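Shop > Bedroom & Study > Waste Bins > Keno Round Bin, Black

Keno Round Bin – Black with Gold-Coloured Rim

I've sold a lot of bins over the years and I'm still a bit fussy about them, so bear with me. The Keno is the one I keep coming back to for bedrooms and studies. It's round, it's black, it doesn't have a lid or a pedal or any of that carry-on, and it sits on the floor and takes your rubbish. Lovely!

We started stocking it in August after the old Nomura bin was discontinued (I know, I was sad too – a few of you wrote in). The Keno is a touch narrower, so it tucks in beside a desk or at the end of the bed without getting kicked every morning. Mine lives in the spare room, where it cops lolly wrappers, tissues, swing tags and whatever comes out of the kids' pockets on the way to the wash.

Liners: you can run it bare if it's only getting paper and packets. If you do want a bag, the small Sudier liners fit nicely and fold over the rim with a bit to spare. They come in a roll of 60. Please don't put food scraps in an unlined one over summer, you'll regret it.

Cleaning is a damp cloth and a squirt of dish soap. Go easy on the rim and skip the scourer, as the colour will mark if you really get stuck into it.

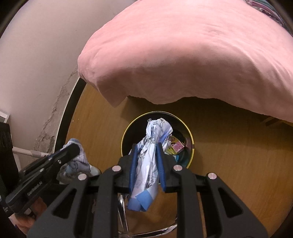
Small packaging is what I reckon this bin does best. The opening is a full circle with no flap in the way, so you can chuck things in from standing and not think too hard about your aim. A crumpled paper bag like the white and blue one goes in on top of little boxes and wrappers, and if you give it a squash first you'll get another day or so before you need to empty it. I also like the thin gold-coloured rim against a light brown wooden floor – it dresses the thing up just enough.

Item no. 171. Orders over 2 bins go out in one carton, and spare liners can be popped in the same parcel at no extra postage.

Page updated 25/05/2020

Related items
Sudier Small Bin Liners, Roll of 60
Skarnska Desk Tidy
Skarnska Laundry Hamper
Keno Round Bin, White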